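Brown paper on the worktable

I gave up scrubbing glue off my table in April. Now I roll out kraft paper before any messy job, pull it tight and tape the edges – so much easier! Van Wyk in Prirkbridge had a big roll for 17 quid and I'm still on it. 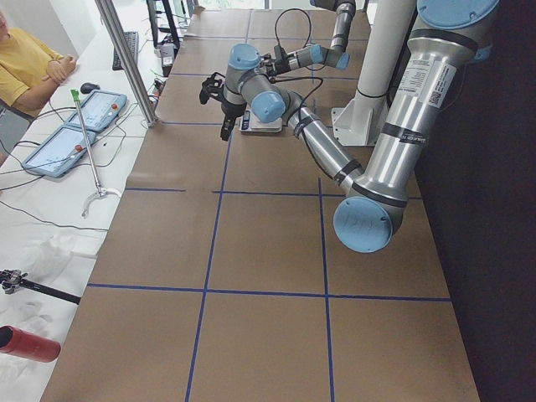

Kraft paper marked into a grid with dark blue tape

Tape lines are handy for lining up fabric or card, too. Press them down with the back of a spoon, and peel them off slowly, low to the table. My friend Nicanor saves his old sheets for wrapping parcels (mine go under the paint tins).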